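24/11/2018

Gripper day again, and I've had the simulator running since breakfast with the mortar on the marble worktop, which has turned into my favourite nuisance of a test.
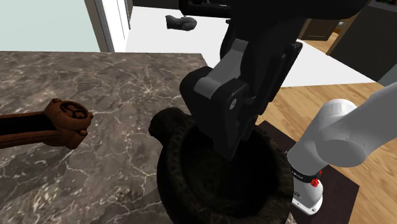 the other half of this project reckons I'm wasting my evenings on bowls, and that a gripper ought to be judged on plain boxes first, then cylinders, and only then on anything with a rim. Fair enough, but I did boxes all through September and both grippers looked brilliant at them, so what did I learn? Nothing!

Anyway, today was Kadow against Prusov. The Kadow fingers are chunky old things and I was sure they'd foul the rim every time, but going straight down they get inside nicely (tilt the wrist even a bit and it all goes to pot). I gave it 70 tries and it fluffed 18 of them, nearly all on the way back up. The Prusov is slimmer and much nicer to steer, only it kept closing too early and I think that's my controller settings and not the gripper at all. I had the force limit at 2000, which I'd copied over from the Kadow file without thinking. Silly me.

Still haven't touched the Kikuchi camera mount. I'd like to see further down into the bowl, it's so dark in there that the depth picture is mostly guesswork.

Must send the numbers to Clustdale before bed, and rename those log files, they're all called "test2" and I've lost track of which is which. Prusov again tomorrow with a lower limit, and boxes after that, if I must.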